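Veerle Baert had until the four o'clock bus to decide what she owned.

Her sister's apartment in Skelau had one closet, and half of it was already full. "You can have the left side and the floor," her sister had said on the phone. Veerle had written this down on the back of an envelope, as if she might forget it, and put the envelope under the lamp. Then she had gone through the drawers and carried everything to the bed, because the bed was the only flat place big enough.

She started with what was easy. The black pants, the navy pants, the things she wore to work and never thought about. They went into a stack and the stack stayed up. She had folded clothes for pay one winter, at the Dierckx store by the station, and her hands still did it the store way, sleeves back, bottom third up, turn it over. The supervisor used to come along the tables with a ruler. Veerle hadn't minded the ruler. She had minded the radio.

The denim jacket was harder. It was too light for November and too heavy for any month she liked. She tossed it on the pile with the pink thing and the maroon thing and told herself she would come back to it.

That left the navy sweater with the yellow stripe. She laid it out flat and pulled the sleeve straight. 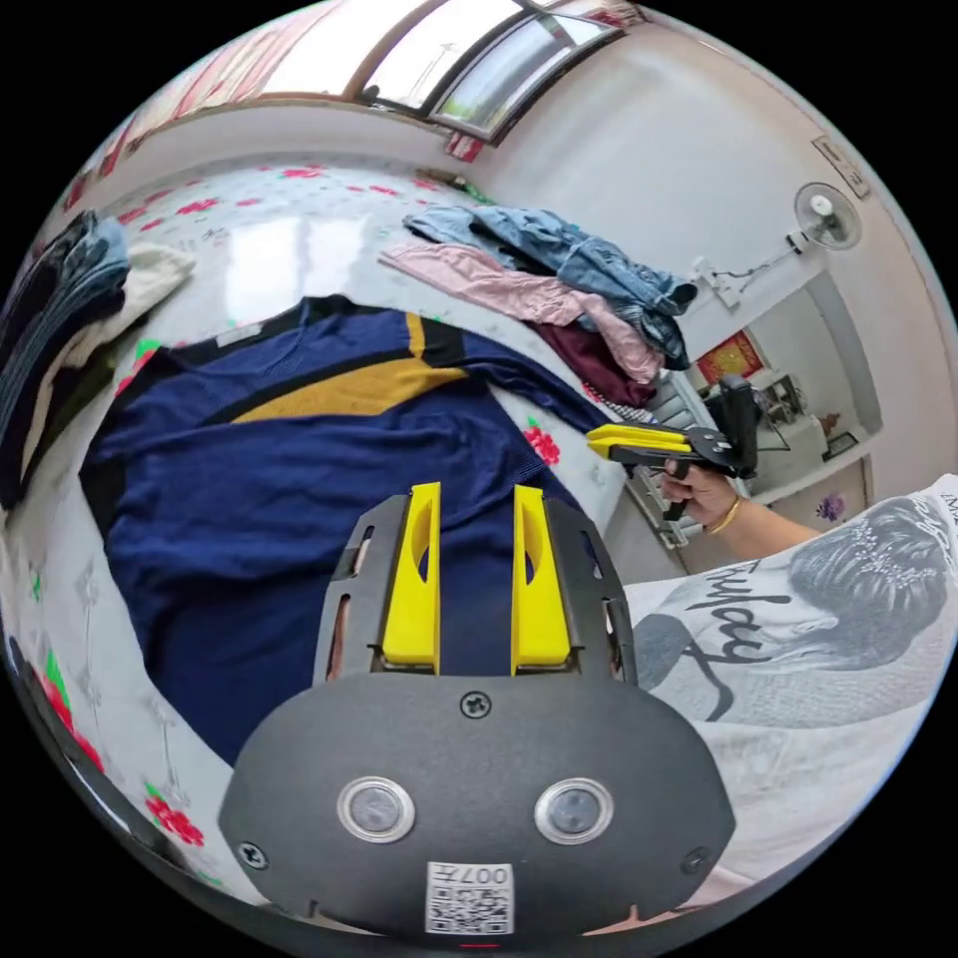
It had been her mother's, for a while. Before that it had been Veerle's, bought with her first money from Dierckx, and her mother had borrowed it one evening to go down to the mailbox and kept it for eight years. She wore it to the market. She wore it to the bank, the day she went to argue over 400 that had gone missing from her account, and she came home with the money put back and her chin up and said it was the stripe that did it. People took a stripe seriously, she said, if it ran at a slant.

When she died, the sweater came back in a bag with some other things, and Veerle hung it up and didn't wear it.

She folded it. It made a bad shape. The knit was too open to hold a crease, and the stripe ended up bent in the middle like a broken ruler. She shook it out and tried again, rolled this time, and the roll came undone as soon as she let go.

The phone rang in the kitchen. It was the man from Nestton, the moving company, who wanted to know how many boxes.

"Four," she said.

"Four rooms?"

"Four boxes."

He was quiet, and she could hear him typing. He said there was a minimum charge. She said she knew, she had read the paper. He said that for the same price she could send a good deal more than that, a table, a bed, whatever she liked. She said the bed was staying. The woman who was taking the place had asked for it, quilt and all, and had offered 1000 for everything in the room. Veerle had said yes before the woman finished talking, and had felt strange afterward, walking home with a bag of onions.

"Well, it's your money," the man said.

"It is," said Veerle.

When she came back the sweater was still where she had thrown it, crooked over the quilt, one long sleeve hanging down. It looked like somebody who had lain down for a minute in the afternoon without meaning to sleep. The light was good. She stood at the side of the bed for a time and did nothing.

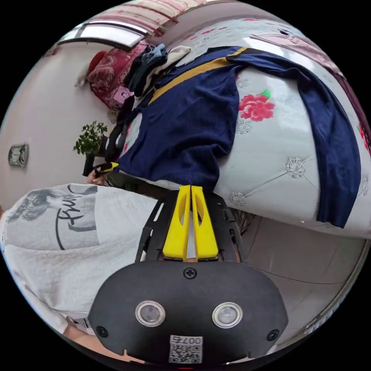

What bothered her was the closet. If she took the sweater, it would hang on the left side in Skelau and she would see it each morning between her work shirts, and each morning she would have to not wear it. If she left it, the woman would find it in a drawer. She would hold it up and think, that's a nice stripe, and put it on and go down to the mailbox.

Veerle tried to be upset at this and found that she wasn't, much. It was a sweater that went places on other people. That was more or less the history of it.

But her sister would ask. Her sister had wanted it too, back then, and had said so only once, in the car, looking straight ahead. Veerle had pretended to be reading a sign for Vastari Tires.

She called her.

"I'm doing the clothes," she said. "I've got the blue one here. The one with the stripe."

"Mom's," said her sister.

"Mine," said Veerle. "Then Mom's."

She could hear a faucet running on the other end, and then she couldn't. She sat down on the floor with her back against the bed and pulled the phone into her lap. She asked whether it would fit in a drawer over there, if it wouldn't fold, or whether it ought to go on a hanger. She asked it in the voice she used for asking about bus times. Whatever she did with it here, she said, it only slid around. She had tried it three ways and now it was hanging off the side like a towel.
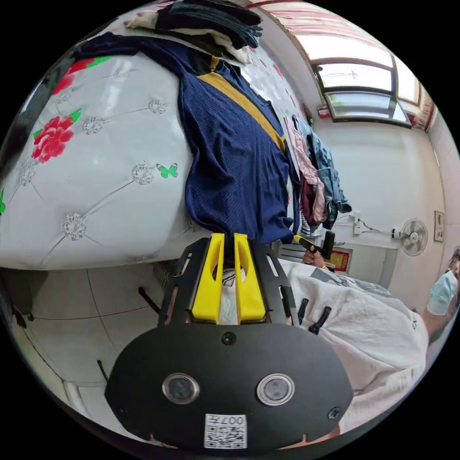
You don't fold that one, her sister said, Mom never folded it, she put it over the back of a chair. Bring it and we'll put it over a chair.

"Which chair?"

Any chair. The one by the window. And if I'm cold I'm going to wear it, so you might as well know that now.

Veerle said that was fine. She said it again, in case it hadn't come out right the first time. Then her sister wanted to know if she had eaten, and what time the bus got in, and whether she was bringing the good scissors, and they talked about the scissors for a while.

Afterward she got up and packed the stack, which went in neatly, and the denim jacket, which didn't. She closed the last box and wrote CLOTHES on it, and her name. The sweater she put on over her shirt. The sleeves came down past her knuckles – she had forgotten that – and she pushed them up to look for the tape.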